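Subject: Re: [mending-list] Is "make it last" a sales line now?
Date: 18 Jul 2024

I've read the Jandwood repair pledge three times and I still can't find the part where they repair anything.

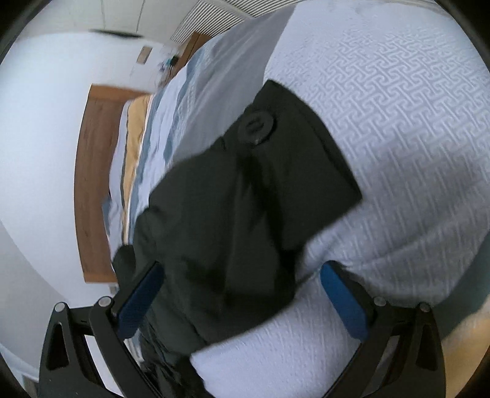

For those who skipped the earlier posts, the pledge says every garment sold under the label is "supported for life". I went looking for what that means. There's a page of nice words, a link to a care guide that tells you to wash less and wash cold, and a form. The form asks what you bought, when you bought it and whether you'd like to hear about new arrivals. At the very bottom it says support "may include advice". Well, I can give advice. So can my neighbour's cockatoo.

Someone wrote last week:

> I think you're all being too hard on them. Enwood and Benavides
> both have repair programs now and ten years ago neither of them
> would have bothered. Even if it's partly marketing, people are
> hearing the word "mend" in a shop, and that has to be good for
> those of us who've been banging on about it. My Benavides jacket
> came back with a new zip and a handwritten card. It cost me $50
> including postage and I was happy to pay it. I'd sooner have a
> half-hearted program than none at all.
>
> Also, does anyone have a source for wool darning thread in a
> decent grey? Everything I find is either charcoal or blue.

I'm glad about the zip. Fifty dollars for a zip in a good jacket is fair, and I wouldn't argue with the card either. But one zip is one zip. What I want to know is how many jackets get sent in and how many come back mended, and none of the three companies will say. I wrote to all of them in February. Enwood sent an automatic reply with a discount code in it. Benavides said the figures were "commercially sensitive". Jandwood didn't answer, unless you count the new arrivals email, which I've now had twice despite not ticking the box.

The claim I'd really like to see pulled apart is the one on the Enwood swing tag, about a coat being good for 200 wears. Good in what way? Tested by whom? If I wear a coat every day through winter I'll pass that in a couple of seasons, and I have a coat in the hall cupboard older than some people on this list. When did that become something to boast about? I suspect a figure like that gets printed because it sounds large to a person who buys something new every month.

And on "people are hearing the word": maybe. I've heard this one before, with recycling bins in shops. You dropped your old clothes in, you felt better, you got a voucher, you bought more clothes. I never did find out where the bags went. A repair counter at the back of the store can do the same job as that bin if all it does is make you comfortable about the till at the front. I'd be happy to be wrong. Send me the numbers and I'll say so on this list in capital letters.

What bothers me more is how the things are made. Seams trimmed so close there's nothing to let out. Buttons put on with a single thread that unravels from one end to the other the moment you snip the tail. No spare button inside, no scrap of cloth for a patch. Linings glued at the hem. If a company meant it about mending, the first sign would be a decent seam allowance, and that costs them a few cents of fabric. I'd take it over any pledge.

I did price the paid service as a test. Jandwood quoted me $296 to reline a coat, and that was before they'd seen it. The woman at the alterations place near the station would do it for well under half and she'd let me choose the lining. So who is the company service for? My guess is that you're meant to look at the quote and then look at the new coats.

On the thread question, Skirnska used to do a proper mid grey on small cards. They've changed their dye lots and the last card I bought leaned green in daylight, so ask for a snippet before you order. Otherwise, pull a strand from an old jumper of the right colour. Op shops are full of them and it's already been washed, so it won't shrink on you.

If anyone here has actual paperwork from one of these programs (a quote, a refusal, a receipt, I don't mind which) please post it. I'd rather read ten dull receipts than another brochure.

Leave the whole quoted thread off the bottom when you reply, please. The digest is getting very long.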